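# Chapter 4: Who Wrote What? Splitting a Song Before It Splits the Band

I was in a band called Tremden for most of my twenties, and we broke up over a bridge. Eight bars, two chords, a bit of humming. Our bass player, Torbjørn Ljungberg, came up with the humming at practice one night, I wrote words to go over it the next morning, and for two years we never talked about whose it was. Then the song (it was called "Vasow", please don't look it up) got used in a regional TV ad and a cheque arrived for $1,038.

You'd think that would be good news! We went out for dumplings. By the time the bill came, Torbjørn and our drummer weren't speaking, and I'd said something about "just humming" that I still owe him an apology for.

So this chapter is about splits, meaning the way you divide ownership of a song among the people who wrote it. It's the least glamorous talk you'll ever have in a practice room, and I'd like you to have it early, while everybody still likes each other and there isn't any money to speak of.

## Two things that sound like one thing

Before we go any further, I need you to pull apart two words that people mash together all the time.

The **song** (you'll also see it called the work, or the composition) is the words and the music. It's the part you could play on a kitchen piano and people would still recognize it. The **recording** is one particular performance of that song, the file you upload or press to vinyl. If another band covers your tune, they've made a new recording of the same song, and you still own your share of the song itself.

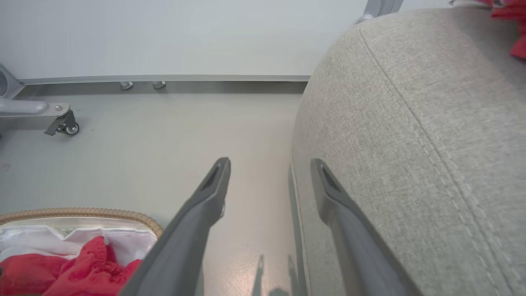 The reason I'm fussy about it is that the two can belong to completely different people. Say Wenche writes a song alone in her bedroom, then a friend pays for the studio and the two of them agree that the friend owns the recording. Wenche owns the song. Her friend owns the recording. When it's played somewhere, money might travel down two separate paths, at two different speeds, and end up in two different bank accounts. Students get tangled here every September, and I did too, so go back over that paragraph if you need to.

For the rest of this chapter, when I say "split", I'm talking about the song. Recordings get their own chapter later on.

## What counts as writing?

Oh boy. Ask four musicians and you'll get a long evening.

Most people agree that the lyrics and the main melody count. Chords usually come along for the ride, though plenty of songs share the same ones and it's hard to claim a progression all by itself. After that it gets murky. Is a drum groove writing? What about a guitar riff that everyone hums on the way home? What about the person who said "play it half as fast" and was completely right?

The law in your country will have something to say on this, and it may not match what your band thinks is fair. You can agree among yourselves to be more generous than the law would be, and lots of bands do. Here are the arrangements I've run into most often:

- **Even shares.** Everybody in the room gets the same slice of every song. It keeps the peace, and it stops people pushing their own tunes onto the album just for the money. It can start to sting if one person does nearly all the writing.
- **Words and music.** Half goes to whoever wrote the lyrics, half to whoever wrote the music, divided up further if need be. Tidy on paper. It gets awkward when the singer makes up the tune and the words in one go.
- **Song by song.** You sit down after each one and work it out. I like this best, but you've got to be a grown-up about it, and you've got to do it while you remember who did what.
- **The writer plus a pot.** The main writer keeps most of each song and sets aside a fixed share for the others. Graciela Saavedra's old group, Dovent, did it this way, and as far as I know they still have Christmas together.

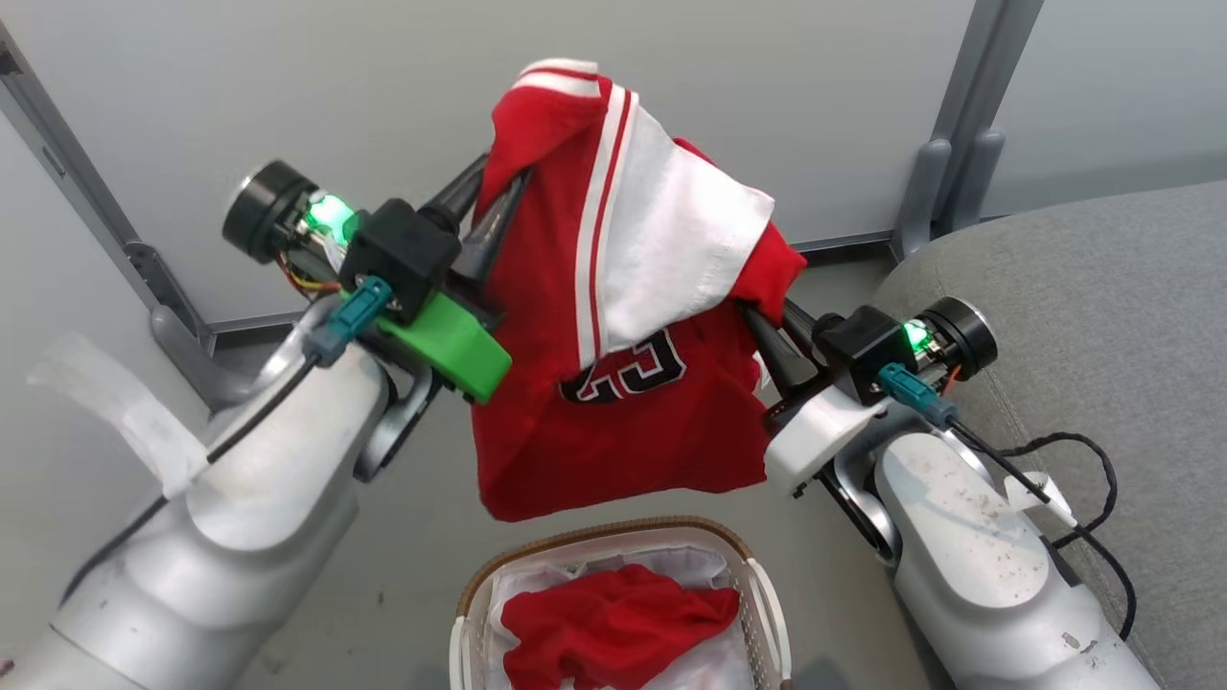

## The split sheet

A split sheet is a piece of paper. That's really all it is! It has the song's title, the date, everybody's legal name, what each person did, and a percentage beside each name. The percentages add up to 100. Everyone signs it and everyone takes a copy home (a phone photo is fine as a backup, but keep a proper one too).

Mine from 28 December 2021 has a coffee ring on it and Helge Solberg's signature upside down in the corner. We wrote the song in an afternoon, signed before supper, and when a small film offered us $700 for it later, the whole conversation took one text message.

Compare that with "Vasow". We ended up paying $200 to have somebody sit us down and sort it out, and it was a miserable hour in a very warm office.

Try to use legal names as well as stage names. If one of you belongs to a collecting society, write down which one. And if a song changes a lot after you've signed, say Folasade comes in and rewrites the second verse, make a new sheet with a new date and have everybody sign again.

## Before you read on

Pick a song you've had a hand in, even a half-finished one. Write down everyone who was there when it came together, and what you remember each of them adding. Leave the percentages blank for now.

Then ask one of those people to make the same list without looking at yours. Bring both to the next section, where we'll put numbers on them and go through what to do when the lists don't match.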